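Gronia Kitchen Scale, Section 3: First Weighing

1. Set the scale on a hard, level surface. A placemat is neither.

2. Press ON and wait for the zero. Leaning on the counter counts as weighing.

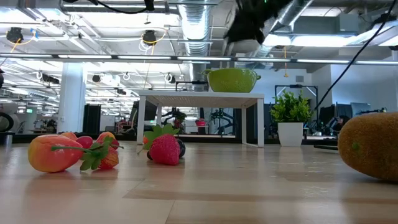 3. Place food in the middle of the tray, small pieces first. A strawberry with its leaves on weighs more than one without, so decide which the recipe means. The display changes in steps of 3 grams and will not be argued with.

Note: The limit is 1,000 grams. Past that it shows EEE, which is the scale being polite.

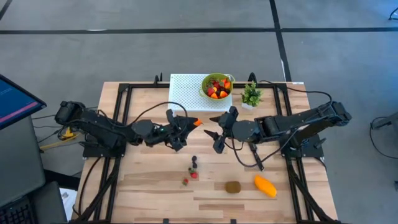
Can I weigh food in a bowl?
Put the empty bowl on first, press TARE, then fill it. Forget the TARE and you will be baking with the weight of the bowl.

4. To switch to ounces, hold UNIT until it beeps.

Caution: Do not rinse the scale under the tap. Wipe it with a damp cloth,

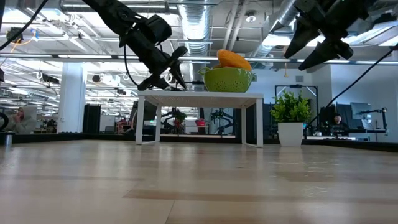
then dry it before putting it away. Take the batteries out if you only bake in November.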